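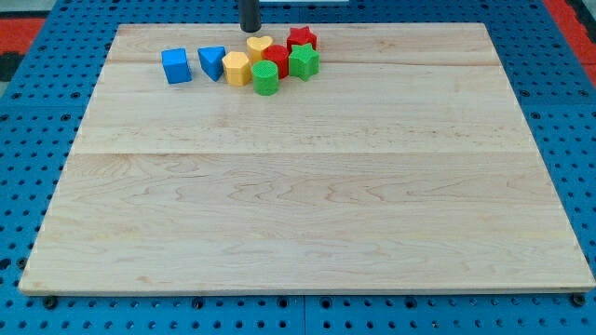 Herkstead 322 Inline Duct Heat Exchanger

Product overview

The Herkstead 322 is a hydronic heat exchanger for supply air ducts in small commercial buildings, workshops and large homes. It takes hot water from a boiler or heat pump and gives up that heat to the air moving through the duct. The same unit can be piped to a chiller for summer cooling if the optional drain pan is fitted.

The 322 replaces the Cutari coil, which we built for many years and still support with parts. The flange pattern has not changed, so a 322 will bolt into an existing Cutari opening without new sheet metal. The water connections are in a different place. Check the dimension sheet before you cut pipe.

How it is built

The coil is copper tube expanded into aluminum fins. The tubes are staggered, which gives better heat transfer for the same face area and costs a little more in air pressure drop. Headers are brazed copper with a vent at the top and a drain at the bottom. The casing is galvanized steel with folded flanges. Stainless casings are available for pool buildings and other damp locations.

Each coil is pressure tested under water before it leaves the shop. The test tag is wired to the supply header. Please leave it on until the system has been filled and checked.

Connections and orientation

The coil may be installed in a horizontal or vertical duct. In a horizontal duct the tubes must run level and the vent must be at the highest point. In a vertical duct, order the side vent kit.

Pipe the unit for counterflow. The supply water enters on the side where the air leaves, and the return comes off on the side where the air enters. A coil piped backward will still heat, but its output will be lower than the schedule says, and this is the most common cause of the complaints we get about capacity.

Left-hand and right-hand units are determined by facing the coil with the air blowing on your back.

Selecting a unit

To size a coil we need the following:

Airflow through the duct
Entering air temperature
Leaving air temperature you want
Supply water temperature
Available water flow, or the temperature drop you designed around
Percent glycol, if any

Glycol matters. It carries less heat than plain water and is harder to pump. If you do not tell us about it, we will size the coil for plain water.

Coils picked for an old high-temperature boiler will usually come up short on a heat pump. If you plan to change the heat source later, say so and we will run the selection at both water temperatures. The answer is often a coil with 2 more rows in the same casing.

Standard data

Model: 322
Maximum airflow: 3000 cfm
Fins per inch: 11
Tube: copper
Fin: aluminum
Casing: galvanized steel, stainless optional
Connections: sweat standard, threaded optional
Access: removable panel, header side

Performance tables for other row counts are sent with the quotation. Ratings are given with clean fins and a fully vented coil.

Options

Drain pan for chilled water use
Coated fins for coastal sites
Side vent kit
Duct transitions, square to round
Freeze thermostat mounting bracket
Filter rack, upstream side

We recommend the filter rack on every job where the air handler does not already have a filter ahead of the coil. Dirty fins reduce airflow first and heat output soon after.

Freeze protection

Any coil that handles outdoor air needs a freeze plan. Draining alone is not enough, since some water stays in the tubes. Blow the coil out with air and flush it with glycol, or run glycol all year. Freeze damage is not covered by the warranty.

Care

Look at the fins at each filter change. Clean them with low-pressure water or a soft brush, working in the direction of the fins and against the airflow. Do not use acid cleaners. Bent fins can be straightened with a comb of the right spacing. Vent the coil after any work on the water side.

Engineering support

Selections are done by Fergus Lamont at our Irkelach office. Send him your schedule or a marked-up drawing, and include the altitude of the site if it is well above sea level. Questions about retrofits in Cutari openings go to Alasdair MacRitchie, who has the old drawings and can work from a serial number. If the nameplate is missing, send the inside duct dimensions and the distance between header centers.

Ordering

Units are built to order at Irkelach and shipped crated. Stock transitions and filter racks ship from the Cairns warehouse and may arrive separately. Inspect the crate before signing for it and note any damage on the freight bill.

Lead times are confirmed with each quotation. Orders for stainless casings placed now will ship in April.

Data on this page revised February 17, 2020. Replaces all earlier 322 sheets.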